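Descaling, water hardness and why my kettle was lying to me

November 29, 2023

I moved flat in the spring and the water changed. The old place was on soft water from the hills and I had never descaled anything in my life. The new one is on a chalk aquifer, and by midsummer the kettle had a crust on the base thick enough to flake. I have spent a fair part of the autumn reading about it, and these are my notes, mostly so that I can find them again.

Hardness is the amount of dissolved calcium and magnesium in the water. Suppliers quote it in several units, which is a nuisance. Mine gives milligrams per litre as calcium carbonate, the dishwasher manual wants German degrees, and the test strips use a colour chart with no units printed on it at all. To get from milligrams per litre to German degrees, divide by 17.8. To get to Clarke degrees, divide by 14.3. I have written both on a card inside the cupboard door.

The part that forms scale on heating is the temporary hardness, meaning the bicarbonate. When the water is heated, carbon dioxide is driven off and calcium carbonate comes out of solution on whatever surface is hottest. Permanent hardness, mostly sulphates, stays dissolved through boiling. A filter jug of the usual kind deals with the first far better than the second, and it does so by swapping calcium ions for hydrogen ions, so the filtered water is also slightly more acidic. Leonie Hollenstein, who used to share a lab bench with me, pointed out that this is why tea made with it comes out brighter in colour. I had put it down to the tea.

I tried two descalers. The first was a sachet sold under the name Geltance, which the packet lists as citric acid with a corrosion inhibitor. The second was plain citric acid from the baking shelf, 40 grams to the litre. Both cleared the base of the kettle. The Geltance cost a good deal more and smelled of lemon sweets. I will be using the plain stuff.

One warning on citric acid: do not boil it in the kettle with the scale still in place. Hot and concentrated, it can throw down calcium citrate, a white deposit that is harder to shift than what you started with. Warm water is enough. I leave it for 3 hours, pour it away and rinse twice.

Crockery is a separate matter. The film on plates and bowls after air drying is the same carbonate, left when the drops evaporate, and it shows up most on dark glazes and on plain glass. Pale crockery hides it, but you can feel it with a fingernail. A cloth wrung out in dilute vinegar takes it off, and drying by hand stops it forming. 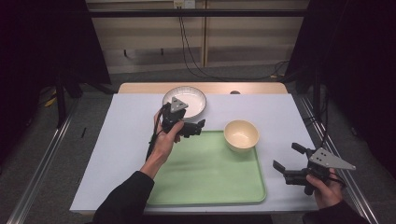 Pale dishes and the green tray.

The dishwasher has its own softener, a resin bed regenerated with salt, and the hardness setting on the panel controls how often that happens. Ours had been left on 2 by whoever lived here before, far too low for this water. I moved it up according to the table in the manual and the glasses improved within a few washes. Use proper dishwasher salt. Table salt often has an anti-caking agent in it and the finer grains can clog the reservoir. I did also look at the combined tablets that claim to make salt unnecessary. Their makers generally give a hardness limit in the small print, and we are above it.

I had a quote for a whole-house softener from a firm called Fledico. It would go under the sink with a bypass for the drinking tap – sensible, as softened water carries extra sodium – but the cupboard is too shallow by 2 centimetres and I am not moving the waste pipe in a rented flat. The fitter was decent about it and suggested a phosphate dosing cartridge on the boiler feed instead. That does not soften the water. It interferes with crystal growth so that less of the scale sticks. The landlord is thinking about it.

Still to do: descale the shower head, replace the tap aerator, and test the water again in December to see whether the reading drifts with the season. The supplier's annual figure is an average and I would like to know what it is averaging.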